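De : atelier Cornwood
À : liste bricolage-robots
Date : jeudi 20 mars 2025
Objet : Re: [bricolage-robots] Prise d'outils fins avec une main à cinq doigts

Bonsoir la liste,

Je reprends le fil là où on l'avait laissé, et je cite le message auquel je réponds pour ceux qui n'ont pas suivi :

> Nous, sur Gurden, on a abandonné les objets du commerce. La main
> attrape bien un cube ou une bouteille, mais dès que le manche est
> fin et un peu glissant, ça tourne dans la paume et tout part de
> travers. Vous avez essayé quoi, à Cornwood, pour le manche ? Et
> est-ce que vous commandez les deux bras ensemble ou l'un après
> l'autre ? Je veux bien aussi savoir sur quelle surface vous
> travaillez, parce que la nôtre est une table en bois et au moindre
> contact un peu bas, on racle.

Alors, dans l'ordre. Ou à peu près, je vous écris entre deux recharges de batterie et je suis capable de sauter une question !

Pour le manche, on a commencé par le plus bête : l'habiller. La brosse qu'on utilise a maintenant une espèce de manchon bleu, assez moche, plein de plis, mais ça grossit le diamètre et c'est tout ce qu'on lui demande. Avec le manche nu, les doigts se refermaient jusqu'en butée sans vraiment serrer. Maintenant ils rencontrent quelque chose avant la fin de course et le courant moteur monte franchement, donc on a un signal exploitable. Je ne dis pas que c'est élégant. Il faudra bien finir par régler le problème du côté de la main, mais au moins on peut avancer sur le reste.

À gauche, autre histoire. La main doit seulement tenir la pelle, et le plastique lisse contre des doigts en plastique lisse, vous imaginez. On a mis des bouts de doigts d'une autre matière, brun rouge, ça accroche nettement mieux. L'inconvénient, c'est l'usure, et puis ça se décale petit à petit si on n'y regarde pas. Je les remets en place à chaque redémarrage, c'est devenu un réflexe.

Pour la surface : un matelas blanc matelassé, posé côté parquet. Oui oui. Au début c'était provisoire, on voulait pouvoir se tromper en hauteur sans casser un doigt (une phalange de rechange chez Nogueira, c'est trois semaines d'attente, merci bien). Et puis on l'a gardé. La pelle ne glisse presque plus, et quand le bras descend trop, ça s'enfonce un peu au lieu de forcer. Le revers de la médaille, ce sont les coutures : les petites choses à balayer se logent dans les creux et les poils passent par-dessus. Si quelqu'un a une astuce, je prends.

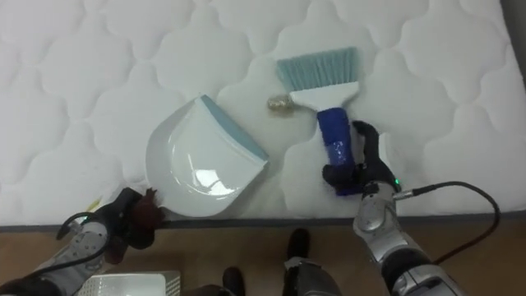
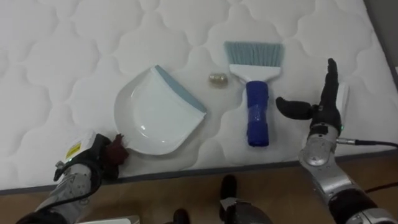
La pelle, la brosse et la petite chose à ramasser, sur le matelas.

Pour la commande, on fait les deux bras ensemble, mais avec une tricherie – le gauche reçoit une consigne fixe dès que la pelle est en place, et seul le droit suit la trajectoire. J'avais commencé par une vraie coordination, avec la pelle qui venait à la rencontre de la brosse, et c'était beau sur le papier. En pratique le moindre retard entre les deux bus décalait tout et la pelle poussait l'objet plus loin. Je garde le code dans un coin, je n'ai pas dit mon dernier mot.

Côté chiffres, puisqu'on me les avait demandés hors liste : 441 essais enregistrés depuis le début du mois de mars, dont 368 que je considère comme utilisables. Le reste, ce sont surtout des arrêts manuels, plus une soirée entière où j'avais laissé l'ancien calibrage du poignet droit. J'ai mis un temps fou à comprendre... La boucle de commande tourne à 30 Hz, on a essayé plus vite mais le petit ordinateur ne suit pas quand on enregistre la vidéo en même temps.

Ah, et les câbles ! Le câble noir du poignet droit passe à l'extérieur du bras et fait une boucle. Laissez-lui du mou, vraiment. La première version était bien tendue, bien propre, attachée tous les dix centimètres, et le connecteur a pris du jeu. Si vous avez le même poignet Dalitz que nous, regardez aussi le petit voyant vert de temps en temps pendant les mouvements lents, chez nous il s'éteignait une fraction de seconde avant chaque décrochage. J'ai cherché dans le logiciel pendant deux jours alors que c'était juste le connecteur.

Il me reste à essayer des objets plus lourds (des vis, des écrous) et surtout à trouver comment vider la pelle sans tout renverser à côté. Pour ça il faudra une rotation du poignet gauche qu'on n'a jamais poussée aussi loin, et je me méfie un peu du câble de ce côté-là aussi.

Si ça intéresse quelqu'un, je peux mettre les journaux d'essais quelque part, dites-moi juste quel format vous arrange. Et côté Gurden, je veux bien le diamètre de votre manche et le courant que vous lisez doigts fermés, pour comparer.

Bonne soirée,
L'atelier Cornwood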